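Treaties, tea and a lot of arguing about Locarno

4 min read

So I've joined the evening course I was dithering about in my last post. It's called Promises Between Countries, it runs at the Tilahun Centre in Hunville from seven till nine, and we're now two sessions in. I wasn't going to write anything until the end but my head is full of it and my family have asked me (nicely) to stop bringing it up over dinner.

The tutor is Jagadeesh Kamath, and I like him a lot. He doesn't do slides. He hands you a photocopied treaty and a pencil and tells you to underline every bit where a government has agreed to do a thing, and then circle every bit where it has left itself a way out. My first sheet was nearly all circles!

We've spent both evenings in 1925, which I'd have told you was a fairly quiet year, mostly cocktails and short hair. Well, no. That's the year of Locarno, when Germany, France and Belgium promised to leave their shared borders alone, and Britain and Italy stood behind it as guarantors. I knew the name from school and that was it. What I hadn't taken in was how lopsided it was. The western borders got the full guarantee, and the eastern ones, Poland and Czechoslovakia, got arbitration treaties and a French promise of help and not much from us. If you were sitting in Warsaw reading the papers that autumn you'd have noticed, wouldn't you? People did notice.

A woman in the class who used to work in insurance said it read to her like a policy that covers the front door and leaves out the back, and Jagadeesh laughed and then spent twenty minutes disagreeing with her. His line is that Britain was never going to sign up to the back door, so the choice was half a guarantee or none at all, and for a few years the half did calm things down. Trade picked up, Germany joined the League the year after. I went home on his side and woke up on hers.

The other 1925 one is the Geneva Protocol, on gas and germ warfare. It's so short! You can read the whole thing while the kettle boils. It bans using the stuff in war but says nothing about making it or keeping it in a shed, and a lot of the countries that signed added a note saying they'd only be bound towards others who'd signed too, and not if somebody used it on them first. So in practice it was a promise not to go first. I got quite cross about this on the bus, but I've softened since. A promise not to go first is worth having if enough people make it.

Homework (yes, there's homework) is 1000 words on whether a guarantee needs an army behind it to count for anything. I've written the first paragraph four times. My trouble is that I keep wanting to drag in the present day, all the business of who spends what on defence and who'd turn up for whom, and we've been told firmly to stay in the twenties until January. He says if we let the news in we'll just argue about the news. He's probably right, the tea break is nothing but that.

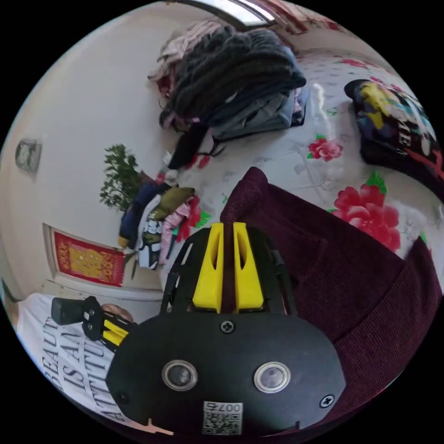

I've been doing most of my reading from a battered paperback called The Guarantors by someone who signs themselves only as Esitz, which I got from the second-hand stall outside the station. It's opinionated and rather rude about diplomats and it has no index, which drives me up the wall, but the chapter on 1936 is very good. That's when German troops went into the Rhineland and the guarantee was supposed to kick in, and everybody consulted. There was an awful lot of consulting. Esitz reckons the damage was done long before that, because none of the guarantors had ever sat down and made a plan for what they'd send, how many, or by what route. You can't very well plan with the French against the Germans and with the Germans against the French at the same time, and under Locarno you'd have had to do both. I'd never thought of that and I had to put the book down for a bit.

Anyway, a few of us are putting together a little newsletter for the class, name of Mimeo, and I've rashly said I'll do a page on the Locarno small print. If you know a decent book on the Polish side of all this, in English and not the price of a fridge, please leave it in the comments. I've tried the library and they've got one, but it's out until after Christmas.

2 comments · 2 shares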